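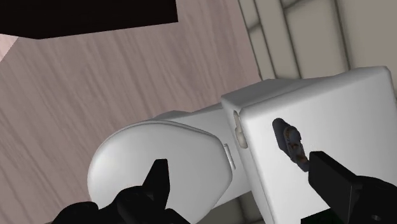

Section 4 is where you get the Bunting simulator going and put the gripper through its first room, and I'll be straight with you, it's my favourite bit of the whole kit. By now you should have Plastine installed and your licence key typed in (if not, back to Section 2 you go!). We start everybody in the bathroom because it's a small room with big, simple shapes, and the wrist view teaches you a lot in a hurry. With the lid closed you've got one broad curved surface beside the boxy shape of the tank, and a black finger coming in on either side, so you can practise judging distance before you ever try to grab anything.

Before you start

You'll need the Bitow hand controller plugged in and at least 9 GB of free disk space. Close your web browser too, if you can bear it. Mine always has a million tabs open and the simulator gets sluggish.

Loading the room

1. Open Plastine and choose Rooms, then Bathroom. The first load is slow, so go and put the kettle on.

2. When it asks for a port number, type 3173. If your network already uses that one for something else, 957 works as well.

3. Pick Two-Finger from the gripper menu. Leave Finger Colour on Black for now — I've tried the lighter ones and they get lost against white fixtures.

4. Press V until you get the wrist view. The floor and the wall tiles will run on a slant. The wrist starts tilted in this room, and you don't need to level it.

Note: If both fingers look enormous, your zoom is fine. They sit very close to the viewpoint and they're meant to fill a good chunk of the bottom of the window. I spent a whole evening fiddling with this when I first got the kit, so please learn from my mistake.

Your first approach

5. Set Speed to 12 on the slider. It feels like watching paint dry, but leave it there for the first few goes.

6. Squeeze the trigger gently to open the fingers all the way, then let go. They'll hold that position.

7. Nudge the left stick forward and bring the fingers in towards the closed lid. Watch the shadows as you go, they're a better guide to distance than the outline of the lid.

8. Stop when the contact light on the controller turns amber. Back off a little, then have another go from a different angle.

9. Once you're comfy with that, save your position with Ctrl+S and give it a name you'll recognise later (I've got a folder full of "test" and "test2" and I regret all of it).

Caution: Don't hold the stick forward after the light goes red. The simulated arm will keep pushing, and the physics can throw a proper wobbly. Nothing gets hurt, but you'll lose any position you haven't saved.

Caution: Unplug the real arm before you practise. Plastine will happily drive both at once if Mirror is ticked, and the Ulbridge arm on your bench has no idea there's a coffee mug in the way.

If the gripper won't move, check that the window has focus by clicking once on the floor. If that doesn't do it, go to Tools, then Re-pair Controller, and repeat from step 3.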